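Sorting and Storing Small Parts in a Home Workshop

By Unathi Magagula
Updated May 1, 2018

Most home workshops lose more time to searching than to cutting or drilling. The usual cause is mixed storage: screws, washers, connectors and spare fuses in the same jar. The method described on this page takes one evening for a single shelf of jars and needs no special equipment.

Clear a work surface

Use a light-colored table with a hard, smooth top. Dark fasteners show up well against white, and a hard top can be wiped clean of oil and metal dust. If the surface is two tables pushed together, check the joint before starting. Small washers will stand on edge in a gap. A strip of masking tape over the joint is enough.

Place open trays on both sides of the working position and keep the middle for the parts being sorted. Trays should be shallow. A part at the bottom of a deep box has to be dug for, and the digging mixes the contents again. 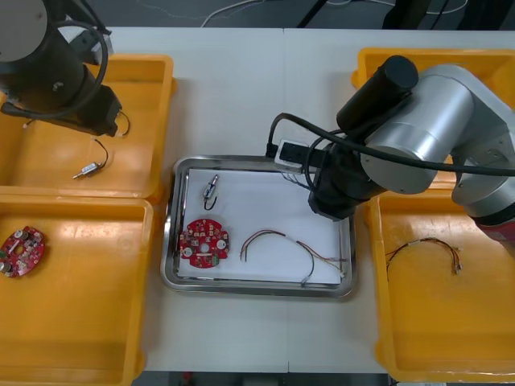
Sort in two passes

On the first pass, separate by type only: wood screws, machine screws, nuts and washers, electrical. Do not measure anything at this stage. Parts that cannot be identified within a few seconds go into a separate dish and are dealt with at the end.

On the second pass, take one type at a time and separate by thread and length. A thread gauge is faster than a ruler for machine screws. Where no gauge is available, keep one known nut of each common size on a loop of wire and try the screw in it. A nut should run on by hand for at least two full turns. If it binds after the first turn, the thread is either damaged or a different pitch.

Discard rusted fasteners, stripped heads and any washer that is no longer flat. Do not keep single odd screws longer than 60 mm unless there is a known use for them.

Trays and liners

Stainless steel trays tolerate solvents and can be washed with dish soap. Most plastic trays are better kept for dry parts, as some solvents will craze or soften them. The Lillholm shallow tray and the Pleteck stacking tray are both adequate for screws. The Pleteck has a higher rim, and the Lillholm is easier to pour from.

Line a metal tray with plain white paper when handling very small parts. The paper reduces bouncing and sliding, and can be lifted by two corners and used as a chute. Replace it when it becomes oily. Newspaper is a poor substitute, as small black screws are hard to see against the print.
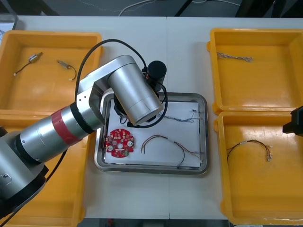
Steel tray lined with white paper, with yellow trays around it.

Cables and connectors

Keep cables apart from fasteners. Steel filings collect in open connectors and can short adjacent contacts. Coil thin wire loosely, no tighter than 5 cm across, and close each coil with a hook-and-loop tie. Wire twist ties can cut into soft insulation.

Labels

Write the label on the front of the container and not on the lid. Lids get swapped. Give thread size first, then length, then material. Pencil on masking tape lasts for years indoors and can be corrected. Printed labels from a Molefe tape printer hold up better near a sink or in an unheated garage.

Quantities

For general repairs, two handfuls of each common size are sufficient. Boxes of 1,000 are cheaper per piece but are seldom used up, and plain steel screws in an opened box will pick up surface rust in a damp room. Store opened boxes in a closed tin with a packet of silica gel. Dry out or replace the gel each October, before the heating season.

Related pages: Cleaning rusted hand tools; Choosing a bench vise; Diltarora drawer cabinets, fitting and adjustment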